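Dilholm costume group to hold April sewing weekend

Members of the Dilholm Living History Society will spend a weekend in April making working clothes of the 1640s, ready for the summer season.

The sessions are at Ballmont Hall and start at 9.30am each day. Heather Menzies will teach the cutting and stitching of linen shirts and smocks, and Suha Hourani will cover knitted caps and stockings. There are 62 places, and 8 of them are kept for people who have joined since Christmas.

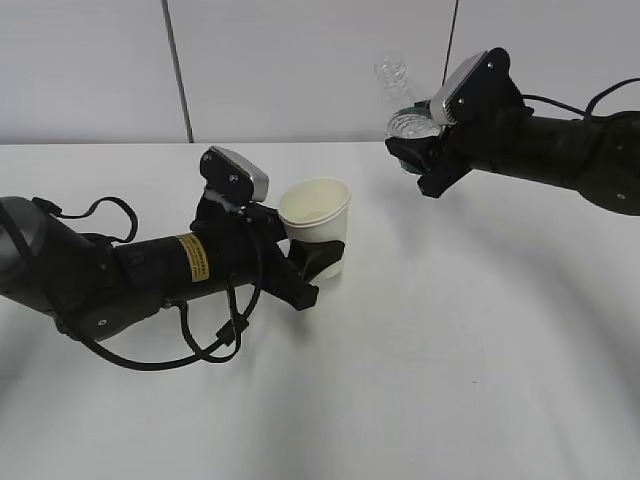
Wool for coats and breeches has been ordered from Odum, a mill that also supplied the society's last set of soldiers' coats. It will be sold at cost in russet, grey and a dull blue. Buyers should wash their cloth before the weekend and bring their own shears, pins and beeswax.

"We had too many people in borrowed kit last year, and a lot of it didn't fit," said Menzies. "A shirt is two days' work by hand if you keep at it."

Machine stitching will be allowed on inside seams only. Patterns are available in adult sizes, with children's sizes to follow in the summer.

Places cost £86 for both days, including lunch. Booking opens on Monday through the society's website.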